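Lurnetti review: a peak annotation tool I've ended up keeping

September 10, 2024

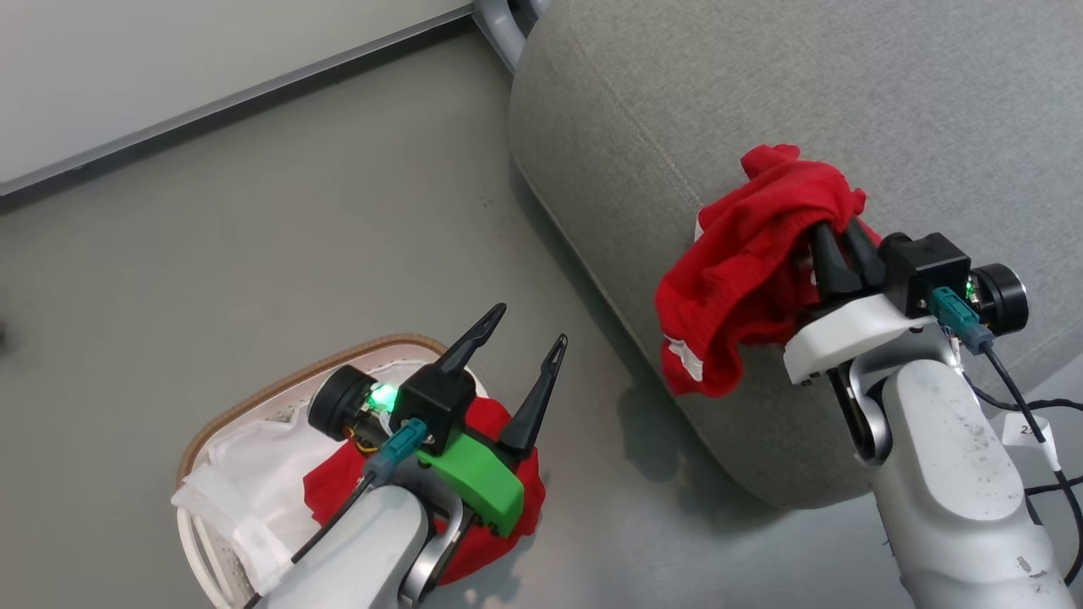
Two arms, one gripper open, grey floor.

I've been using Lurnetti since the start of August and I've promised enough people my opinion that I may as well write it down. It's a command line program that takes a list of genomic regions (ChIP-seq peaks, mostly, in my case) and tells you which genes they sit near, with a bit of plotting on top. There are plenty of tools that do this already. I'd been using Skonetti for years and was perfectly grumpy and comfortable with it, so Lurnetti had some work to do.

Installing it was easy on my Linux machine and a nuisance on my laptop, where it wanted a newer compiler than the one I had. Anum Afridi in our group had the same trouble and got round it with the container version, so start there if you're on anything old. You also need to fetch the annotation files yourself. The manual does mention this, on the very last page!

Once it's going, it's lovely to use. You point it at a BED file, tell it which genome build you're on, and off it goes. My test set was around 4000 peaks from a mouse liver experiment and I hadn't finished reading my email before the table was there. Skonetti takes long enough on the same file that I usually go and make tea. I didn't time either of them properly, so don't quote me.

The thing I like most is how it deals with peaks that fall between two genes. Skonetti picks the nearest start site and throws the other one away without a word. Lurnetti keeps both, gives you the distance to each, and adds a column saying which it would choose and which rule it used. I found several peaks I'd been giving to the wrong gene for ages, including one that had made it onto a poster. Oh well.

The default promoter window is 2000 bases upstream, and you can change it with one flag. I'd suggest you do think about it, especially with broad histone marks, where the default had me calling nearly everything a promoter. There's a separate setting for broad peaks but it's off unless you ask for it, and the name it's been given (span-mode) didn't tell me much.

Now the plots. They're all right. The heat maps come out clean and the labels don't sit on top of each other, but the colours are fixed unless you edit a settings file by hand, and the pie chart of region types is a pie chart. I've gone back to exporting the table and drawing my own. Danish Mirani, who sits across from me and does a lot more of this than I do, sends his through Vistier and gets much nicer figures out of it, though you have to rename two of the columns first or it sulks.

A few other moans. Error messages are poor. I had a file with "chr1" in some lines and plain "1" in others, and all I got was "region mismatch" and an exit code. The Auer import, for people moving over old projects, dropped my strand information the first time and I only noticed because the gene directions looked daft. Version 2 is supposed to have fixed that, and my re-import did come through with strands intact, but check yours.

Would I recommend it? Yes, if peak annotation is a regular part of your week and you're happy in a terminal. If you do one experiment a year and already have something that works, I wouldn't bother switching. I've moved all my current projects over and left the old ones in Skonetti, mainly so I can still reproduce the figures in them.

I haven't tried the motif search yet. Anum says it's slow.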